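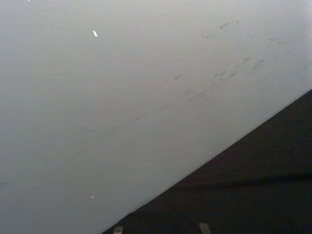 Light bounces. When it leaves a lamp or the Sun it travels in straight lines until it hits something, and what happens next depends on what it has hit. A pale surface sends most of the light back out again, in all directions, and some of it reaches your eyes. A dark surface soaks most of it up. Put a smooth grey-white surface next to something nearly black and the difference is easy to see, especially where the two meet along a straight, sharp line. The same light can fall on both. One gives a lot of it back and the other keeps nearly all of it.

Scientists have two words for this. When light bounces off something, it is reflected. When it is soaked up, it is absorbed. Every object you can see does a bit of both.

What is black, then?

Black is what we see when very little light comes back. Most things we call black are not completely black. Take a black sock to a window and look at it closely. You may find that it is very dark brown, or very dark blue. There are often folds in it, and you can see them as lines that are a little lighter or a little darker than the cloth beside them. If the sock sent back no light at all, you would not be able to see the folds.

What is white?

White light from the Sun is a mixture of all the colours of the rainbow. A white surface reflects all of them about equally, so the mixture stays the same. Grey does this too, but it sends back less light than white does. A red surface reflects mostly red light and absorbs most of the rest.

White things do not always look white. Snow looks bluish in the shade. A white wall looks orange at sunset. If you look at one large pale wall in your home, you will probably find that one end is brighter than the other, even though it was all painted from the same tin. The brighter end is usually closer to the window.

Shiny and matte

A mirror reflects light too, but in a very tidy way. Each ray bounces off at the same angle it arrived, like a ball rolled against a wall. That is why you can see your face in it. A sheet of paper is different. It may feel smooth, but under a microscope it is bumpy, and the bumps scatter the light in every direction. We call a surface like this matte. You can see the paper, but you cannot see yourself in it.

Where does the absorbed light go?

It turns into heat. This is why a dark car seat gets so hot in summer, and why people in sunny countries often paint their houses white.

The children at Bollamcombe school tested this one sunny afternoon in September. They put two jars of water on a wall in the playground, one wrapped in black paper and one wrapped in white. After 40 minutes they measured the water in both jars. Their teacher, Zulkifli Sopacua, asked them to guess first which would be warmer, and most of them chose the black one. They were right.

Try it yourself

You will need two jars of the same size, black paper, white paper, sticky tape and a thermometer.

Wrap one jar in black paper and the other in white. Fill both with the same amount of cold tap water. Measure the temperature in each jar and write it down. Stand the jars side by side in the sunshine and leave them for 40 minutes – go and do something else. Then measure again.

If it is cloudy the test still works, but the difference will be smaller and you may need to leave the jars for longer. Do not look straight at the Sun, even through sunglasses.

Words to know

Reflect: to send light back.
Absorb: to soak light up.
Matte: not shiny.
Ray: a thin, straight line of light.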